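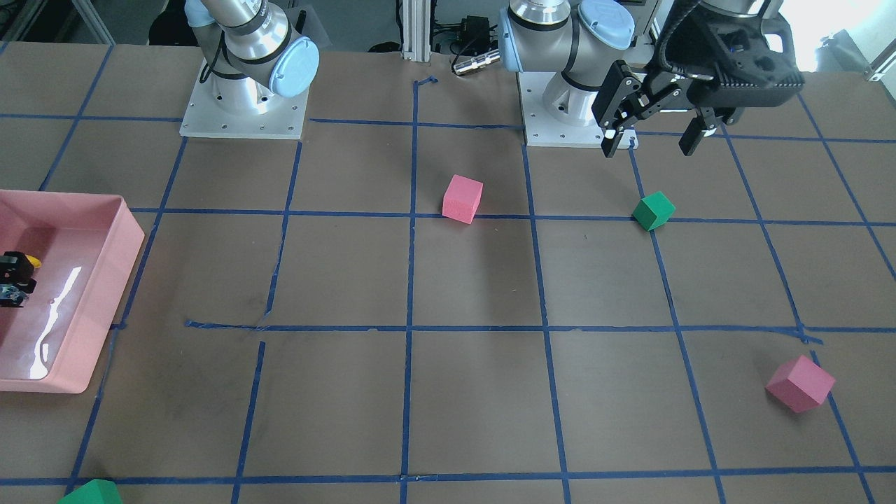
Foam cubes, storage and sorting

December
By Ulla Rustad
Print | E-mail

I store foam cubes by color, then by edge condition. Pink and green go in separate bags. A cube with a crushed corner goes in a third bag and is used only for practice.

Tape grid: dark blue on a brown top gives enough contrast under lamps. Lay the long strips first, full length, and press the crossings with a thumbnail. Replace any strip that lifts at the end. Patching leaves a ridge, and cubes catch on it.

The pink tray stays at the left edge during sorting. Wash it in plain water. Olesia Derkach uses dish soap on hers, which leaves a film I dislike.

My box from Randlow held 107 cubes. I discarded 7 for uneven faces. Next order is 300.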